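Last updated: Nov 25, 2024

Looking after a smartwatch at home

A watch that is worn day and night picks up soap, sweat and kitchen grease. Ten minutes of care now and then keeps the sensors reading properly and the charger making good contact.

Cleaning the case and strap

Take the watch off the charger and switch it off. Remove the strap if it comes away easily. Wipe the back of the case with a soft cloth dampened with plain water, then go over it again with a dry one. Do not use washing-up liquid, bleach or a scouring pad. Silicone straps can be rinsed under the tap. Leather ones should only be wiped.
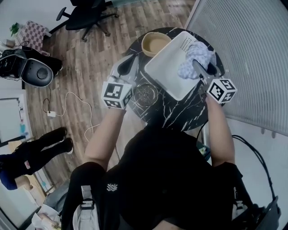
Zakhar Semeniuk writes that his Milent watch kept stopping at 20 per cent on the charger until he cleaned the charging puck as well as the watch. He uses a dry cotton bud and unplugs the puck first.

He is right about the puck. Hand cream is the usual trouble, and it leaves a film that is hard to see. Check the rim too, where fluff gathers.

Before you install an update

Put the watch on its charger and leave it there until the update has finished. Keep the phone close by, on the same wi-fi. Most updates need free space, and the Irura on my desk asked for 819 MB when it had 764 left. Deleting one album of music was enough – there was no need to reset anything.

If the bar stops moving, wait an hour before you do anything. Then restart the phone first and the watch second.
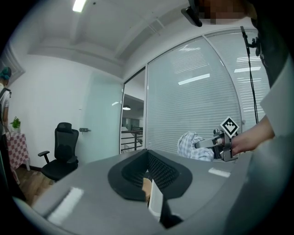 Making the battery last

Turn off the always-on screen. Cut the notifications down to calls, messages and whatever else you really answer from your wrist. On the older Macedo models, setting the screen to wake for six seconds makes a fair difference. Battery life often dips for a day or two after an update, so leave the settings alone until it settles.

Related
Storing old phones and chargers safely
How to label cables behind the television
Ikside fitness bands: replacing the strap pins
Cleaning earbuds without damaging the mesh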